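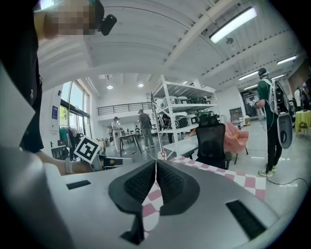
Open day notes, June, Sunday session

Doors at 10. Conceição Salgado ran the handheld gripper station, I kept the log. Visitors came over from Adusside and Bako in groups, so the briefing was cut to the short version: grip, marker, start pose, go. Task was the clear cup on the checkered cloth, pick and place, both hands in use.

Target for the day was 300 episodes. Logged 389, of which 61 rejected on first pass. Main causes:
– marker turned away from the camera too long
– start pose skipped
– jaws not fully open before approach
Rejects stay in the Kudolis folder until someone has looked at them again. Do not delete.

Clear cup is still the poor choice for depth. Clullodell build handles it better than the old one, but I would like an opaque cup as a control next time. Left and right streams drifted apart after lunch; restarted the logger, offset went back to normal. Cause not found.

The checkered cloth was in use for both grippers.

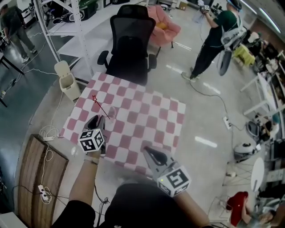
Do visitors need training before they record?
A 20 minute briefing is enough for single-object tasks. Two-handed tasks need a few practice runs that are not logged.

To do: recheck clock sync, reprint the start pose card in larger type, ask Conceição for her list of marker dropouts. Batteries on charge overnight, bench 2.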